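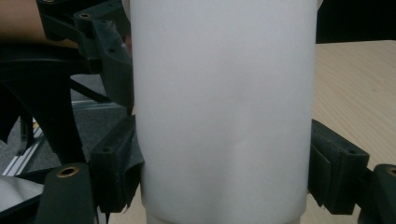 G'day, and selamat datang! I'm Dewanti Rahman and I run Nokach, a small language school in Demstead. We teach Indonesian, Malay, Spanish and Danish to grown-ups, mostly of an evening, mostly to people who swear they were hopeless at languages in Year 9. (So was I, by the way. My French report said "Dewanti enjoys the songs".)

People ask what the name means and I'm sorry to say it doesn't mean anything in any of the languages we teach. It was painted on the window when I took over the lease, it looked good, and a signwriter wanted more than I had in the bank to scrape it off and start again. I've grown very fond of it. If you ring up and call us No-catch, No-kack or Norma's, I'll answer to all of them.

## How it started

I grew up speaking Indonesian to my mum and English to everyone else, and never thought of it as a thing you could teach. Then I was working at the council library in Ikbridge, and a bloke came to the desk wanting a phrasebook before he met his son's in-laws in Surabaya. The only one we had was older than me and taught you how to send a telegram. So I said come back at lunch and I'll run you through a few bits. He came back the next day too, then brought his wife, and by the end of winter I had a proper little group squashed in next to the large print westerns.

The library was very patient, but there's a limit to how loudly you can practise bargaining for mangoes in a library. I found the rooms on Chin Street in Demstead, upstairs from the shoe repairs, and signed for a year with my stomach in a knot. That was 19 years ago and the stairs still creak in exactly the same spot.

For the first while it was only me and only Indonesian. Spanish came along when Azucena Cárdenas moved into the flat across the landing and heard me murdering a few words of it at the letterboxes. She'd taught secondary school in Valparaíso and was, I think, a bit bored. She told me my accent was "brave". We've shared an office ever since.

## Who you'll meet

**Azucena** takes all the Spanish, from the absolute beginners up to the advanced reading group, who are currently dragging themselves through a very long novel about a shipping family. She's strict about homework and generous about everything else. Her Spanish is Chilean and she'll tell you up front which words will get you a funny look in Madrid.

**Hidayah Khoo** teaches Malay and shares the Indonesian classes with me. Students love it when we're in the room together, as we can't go five minutes without disagreeing over a word. *Percuma* is the famous one - it's "free of charge" to her and it can mean "pointless" to me, so you can imagine the poster we nearly printed for our free trial class.

**Auður Vestergaard** is our Danish teacher. She's Icelandic on one side and Danish on the other, and I reckon she has the hardest job in the building, because written Danish and spoken Danish hardly seem to be on speaking terms. Her beginners spend the first couple of weeks doing nothing but sounds. You can hear them from the street. It's wonderful.

**Sulastri Wattimena** runs the front desk, the enrolments, the timetable and, if we're being fair about it, me. If you've emailed us and had a sensible answer, that was Sulastri. If you've had three exclamation marks and a wrong date, that was me and I apologise.

## What classes are like

We keep them small. You sit around tables so you can see each other's faces, and you'll be talking in the first ten minutes, badly, along with everybody else. There's grammar, and I won't pretend otherwise, but we tend to sneak up on it. You learn to say what you did on the weekend and then we go back and look at how you managed it. 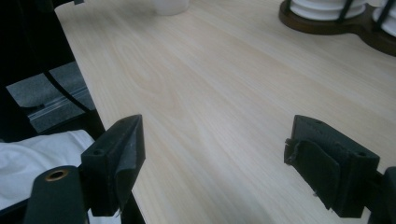 *Pale timber, and a nice straight grain to it.*

Each course goes for a school term, one evening a week, two hours with a tea break in the middle. The tea break counts! You're meant to spend it in the language, and the talk does get pretty basic at first (hot, thank you, biscuit, yes, biscuit). By the end of term there's usually someone telling a long story about their neighbour's fence and someone else correcting their verbs.

We do one daytime class as well, Indonesian for beginners at 10 am, which suits shift workers and retirees and anyone with a small person at kinder. We tried a 7 am Spanish class once. Azucena has asked me not to try it again.

Reading and writing come in from the start for Spanish, Indonesian and Malay, as the spelling is so kind to you. Danish goes the other way, with a lot of listening up front. Auður has put together her own recordings, using her aunties and cousins and one very obliging bus driver in Aarhus, and her students get so used to those voices that they ask after them.

We don't do exams. If you need a certificate for work or a visa, please ring Sulastri and she'll point you to a place that offers the right one. We're happy to help you prepare, and Azucena has coached plenty of people through the speaking part, but we can't issue the bit of paper ourselves.

## Who comes along

All sorts. We get partners and in-laws, who are my favourites because they've got a real deadline, usually a wedding. We get nurses, a few farmers, people off to walk the Camino, surfers who want to be able to order more than nasi goreng. We get grandkids of people who left somewhere and didn't pass the language down. Those classes can get a bit teary and that's fine, there are tissues.

You don't need to have studied anything before. You don't need a good memory either. The students who do well are generally the ones who keep turning up, including the nights it's bucketing down and there's footy on the telly.

If you've already got some of the language, have a chat with one of us first and we'll work out where you fit. It takes a quarter of an hour over the phone. People nearly always put themselves too low, especially in Spanish, where it all comes flooding back once Azucena starts asking nosy questions.

## The lending shelf

I can't leave the library behind completely, so there's a lending shelf on the landing with nearly 500 books on it. Kids' picture books, cookbooks, crime novels, old magazines, a whole run of Danish comics. Write your name in the exercise book and take what you like. The picture books are the best thing for beginners, and I'm always after more in Malay, so if you're heading over to Penang with room in your suitcase, come and see me before you go and I'll give you a list and some cash.

Please don't return things to the shoe repairs downstairs. They've been very good about it.

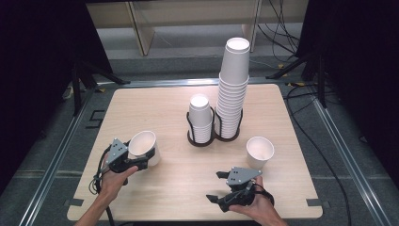 ## Fees, terms and getting here

Fees are per term and cover your workbook. You can pay in 2 lots if that's easier, and there's a concession rate for students, pensioners and anyone who's out of work. Just tell Sulastri, you won't be asked to prove it. If you miss a class we'll send you the notes, and if you have to drop out before week 3 we'll carry your fees over to another term.

New courses begin with each school term, and there's a free trial evening in August where you can sit in on all four languages and see which one you can get your mouth around. Bring a friend if you're shy.

We're upstairs on Chin Street, Demstead, in the door to the left of the shoe repairs. Parking's easy after 6 pm. The bus from Ikbridge stops across the road, and the last one back leaves a little while after evening classes finish, so you'll make it if you don't stand on the footpath nattering like I do. There isn't a lift, I'm afraid. If stairs are a problem, let us know when you enrol and we'll book the ground floor room at the hall next door for your whole class.

Ring, email, or stick your head in any afternoon. If the door's shut, knock loudly - it may be Danish sounds week.

Dewanti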